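Got Henrique Salgado on a call between two builds. He had 20 minutes, took most of it eating. He runs perception at Trirkberg, a small shop doing software for packing cells, and the thing he wanted to talk about was labels.

"Everyone asks about the planner," he says. "Planner's fine. Planner has been fine since June. It's the segmenter that keeps me up."

The segmenter is called Condori. It takes head-height video of people packing by hand and cuts it into steps — reach, grasp, hold, place, let go. Those steps feed the policy training downstream. First version was trained on 278 clips and did OK on mugs. Then came foil.

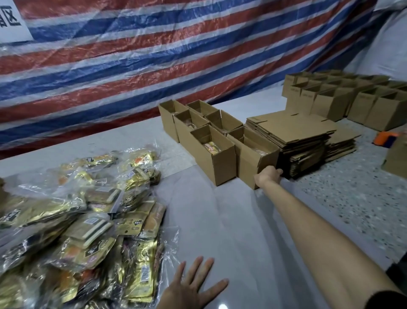 "Shiny stuff breaks depth. You get holes, then you get a filler guessing at the holes, then the tracker beleives the filler." So they dropped depth from the hand tracker entirely. Color only, plus a prior on where wrists can go. Salgado was against it for weeks, lost the argument, now defends it to anybody.

Current set is 2722 clips. Hand-checked? "No. God no. We check 100 per release, by hand, two people, and they're not allowed to talk to each other till the end." Where the two disagree, it's nearly always the same spot: when does a grasp start. First touch or first load. They picked first touch.

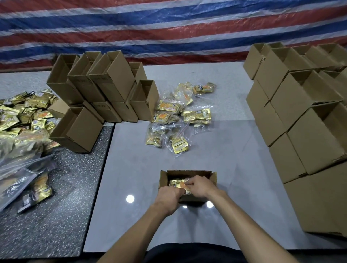 And pressing down on things is its own headache. Not a grasp, not a place. Version 2 has a separate class for it, "settle", and the planner is allowed to skip it if the contact force is already where it should be. Salgado wants it skipped less often. The logs from Cundivness, where they do the sim runs, say the skips cause most of the late failures.

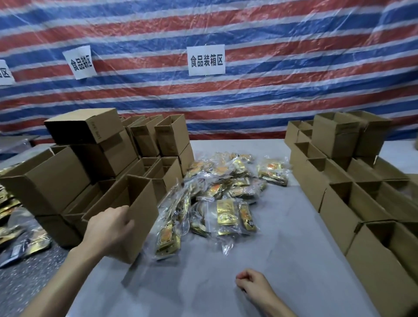
Idle hands were the other big fix. Old Condori assumed both hands were always doing something, so it made up actions for the one that wasn't. It would take a left hand gripping an empty box and a right hand just resting on the table in a loose fist, and call it a two-hand lift. "Which the robot then tries to do. With both arms. It's pretty dumb to watch." Each hand gets its own timeline now, and "rest" is a real label with a real confidence. Training got slower, and he doesn't care.

Same goes for picking a target out of a heap. They quit asking for every item. The model returns whatever it's surest of, planner goes for that, look again.
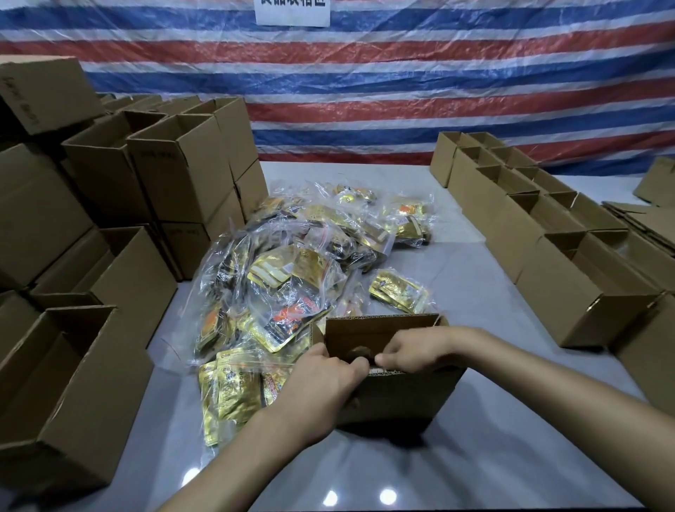
Inês Valente disagrees with that last part, and said so when I got her on the phone after. Her view is that looking again after every pick wastes cycle time, and that a short queue of three targets, thrown out the moment the heap shifts, would do just as well. "Henrique knows this," she said. "He's seen the branch."

He has. It's sitting in Vakley, their replay tool, unmerged. When I asked him he said the shift detector throws false alarms on reflections, so the queue gets dumped constantly and you're back to looking every time, only with more code. Fix the detector and he'll merge it teh same day. Then his build finished and he had to go.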